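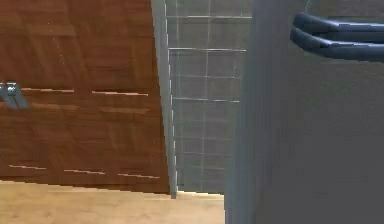

Re: Kamton refacing quote, worth it?

solange_w
Got a quote from Kamton to reface the kitchen in a reddish-brown wood grain. $978 for the island alone, and they want $400 up front. The sales guy says it'll "add value" to the house. Has anyone seen that happen? I'm in Erkside, 1970s ranch, nothing fancy.

gratefulded
Added value according to who? The guy selling it? Get a real estate agent to put that in writing and see how fast they change the subject.

RatihP
I had mine done in August and I like it. Can't say what it did for the price because I'm not selling. The grain runs sideways on the fronts, which I wasn't sure about at first.

gratefulded
So no evidence then.

RatihP
I said I like it. That was the whole claim.

tooltime_521
Sideways grain only looks right if they match it across the drawers. Ask whether they cut the fronts from one sheet. Steyn told my brother they did and then they didn't.

solange_w
Asked. He said "usually." Not thrilled with that.

gratefulded
"Usually" means no.

tooltime_521
Disagree, some shops charge extra for it. I paid $100 more in Jorkside and it came out fine.

solange_w
OK, I'm going to ask for matched grain on the written quote and a smaller deposit. If he won't do either one I'll paint the old doors.

RatihP
Sand them first. Ask me how I know.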